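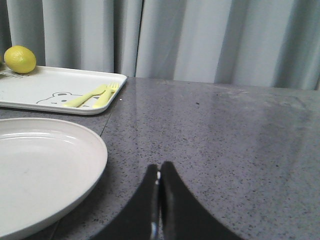

Kinnear Tabletop Practice Guide, second edition
Reviewed by Bảo Cù

Kinnear sells this as a binder with 18 laminated cards and a wall sheet. It covers small arms working on tables and counters with household items. I used it for seven weeks at Narkus, where we have two Teveo arms, and I paid for it myself.

The best section is the one on setting up. It asks you to write down the start position of every item before a run and to keep the gripper open a set amount on approach. It also has a page on shiny counters, which tells you to check for glare at the time of day you plan to work. We had skipped that for a year. Now it is on our sheet.

The rules for plates and trays are good too. Pick from the rim, go slow for the last inch, and never reach across one item to get another. Forks and knives get their own card, even child-sized plastic ones, and the advice is to move them one at a time when they lie close together.

The stop rules are weaker. The guide says to test the stop button every 3000 cycles. We test ours each morning and I would not go longer than that. The card on people standing near the arm is only half a page, and it says nothing about a second person at the keyboard.

The log pages are too small for my handwriting. The binder rings came loose in October and Kinnear sent new ones.

The older Ullulach handbook has more on safety but hardly anything on kitchen items. I keep both on the shelf. Four stars.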